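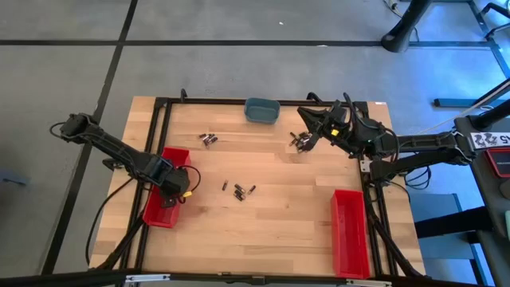 October 4, 2021

The Plarnbridge Adult Soccer League is delighted to share that Shiuli Munshi has been chosen to receive this season's Tulier Cup, given each fall to a player or coach who has done a great deal for the grown-up game in our area. Shiuli started out as a left back for Kamlow back when the league had only four teams, and she has been a familiar voice on the sideline (a loud one, her friends would add!) ever since.
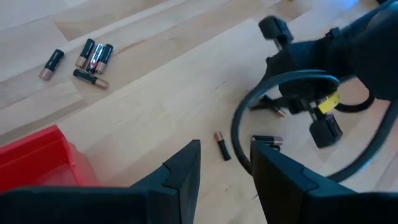 She went on to coach Paewai's over-40 women, who won the league in July after a long and rather nervy final that finished 6-4. Many of those players had never kicked a ball before joining her beginner evenings, and two of them now referee on weekends - something Shiuli says makes her prouder than the trophy does.

"I just kept asking people to come out and play," she told us when we called with the news, "and they kept saying yes, bless them."

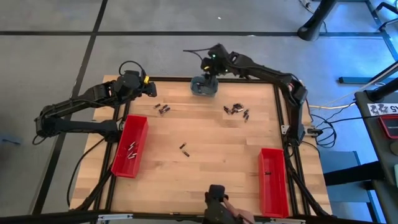 The cup will be handed over at halftime of the Kamlow and Paewai match at Plarnbridge Park later this month. Kickoff is at 6 p.m., entry is free, and families are very welcome - do bring a folding chair if you have one, as the bleachers on the far side are still being repaired.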